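Sorting and Recycling at Ziddale: Frequently Asked Questions

These questions come up most often from tenants and evening groups using the shared rooms at Ziddale. If yours isn't covered, leave a note at the Busine desk on the ground floor.

Which container takes bottles?

Yellow-green. Plastic drink bottles go there in every room, including the small meeting rooms where the containers sit on the table. Gray is for everything that can't be recycled: used tissues, food wrappers, tea bags, broken pens.

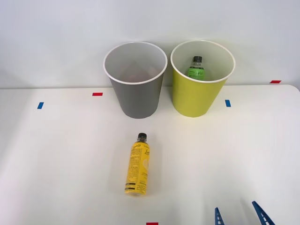 Glass does not go in either one. Carry it down to the rack by the loading door.

Do I need to take the cap off?

No. Empty the bottle, put the cap back on, and drop it in. Loose caps fall through the screens at the sorting plant and end up as trash.

What about the label?

Leave it on. Paper and plastic wrap labels are removed later in the process. It doesn't matter what color the bottle or the label is.

Does the bottle have to be rinsed?

Water bottles, no. Tea, juice and soda bottles should get a quick rinse at the kitchen sink. Half-full bottles are the main reason a bag gets rejected. In February we lost 2 full bags that way.

Should I crush bottles first?

Only the large ones, anything that sticks up well above the rim. Small bottles can go in as they are.

Why are the tabletop containers so small?

They are meant for one meeting, not for a whole day. When yours is full, empty it into the matching floor bin in the hallway. There are 42 floor bins in the building and they use the same two colors.

Can I move the containers?

Yes, during your booking. Please put them back against the wall when you finish, gray on the left and yellow-green on the right. Keeping the same order in every room cuts down on mistakes, especially for people who have trouble telling the colors apart.

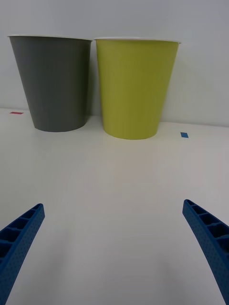 Gray on the left, yellow-green on the right, both against the wall.

Can I peel up tape that I find on a table?

Please leave it. If a piece is coming loose, tell the Busine desk and include the room number.

Do the containers need liners?

The tabletop ones don't. Wipe them out with a damp paper towel if something has spilled. Floor bins have liners, and the cleaning crew from Fourie changes them at 6 p.m.

What if I put something in the wrong one?

Take it out if you can do so safely. If it is sharp or broken, leave it where it is and call extension 479.

Where do coffee cups go?

Gray. Most paper cups have a plastic lining and our hauler, Wilteck, does not accept them with paper. Clean cardboard sleeves can go in the paper box next to the copier.

Can I bring bottles from home?

A few are fine. Please don't bring in whole bags, as the collection contract is priced by volume. For a group event with more than 20 people, ask the desk for an extra floor bin when you book the room.

Is there a deposit refund?

Not through the building. If you want the deposit, take your bottles with you.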